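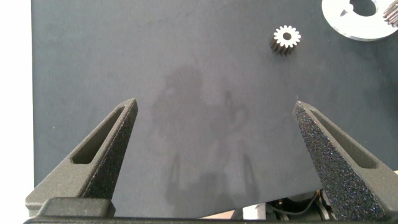

Spent most of July re-reading the tenancy deposit rules for Trevlow. Notes follow, mostly on interest, where the wording changed and the landlord handbook didn't.

1/ Interest accrues from the day the deposit clears, and that can be later than the day the lease is signed. Old leases often say "from signing." If yours does, the earlier date holds, as it favors the tenant.

2/ It's simple interest. Several online calculators still compound monthly. On a one-year lease the gap is small. On a lease renewed three times it shows up.

3/ Worked case: rate 2 percent, deposit $2,530, held one full year. Interest owed is $50.60. Partial years are prorated by day, using 365 even in leap years.

4/ Cleaning deductions come off the principal first. Interest is then figured on the full original amount up to move-out. Landlords get this backwards a lot, and so did the Primdale housing office in its last flyer.

5/ Dayana Sandoval asked about pet deposits. Same rule if refundable. If the lease calls it a fee, no interest and no refund, so read that line before signing.

6/ Section 253 covers late returns. The clock starts when keys are handed over. Get a dated receipt for the keys.

7/ Sale of the building: the new owner takes on the deposit plus accrued interest. Ask for the transfer notice in writing.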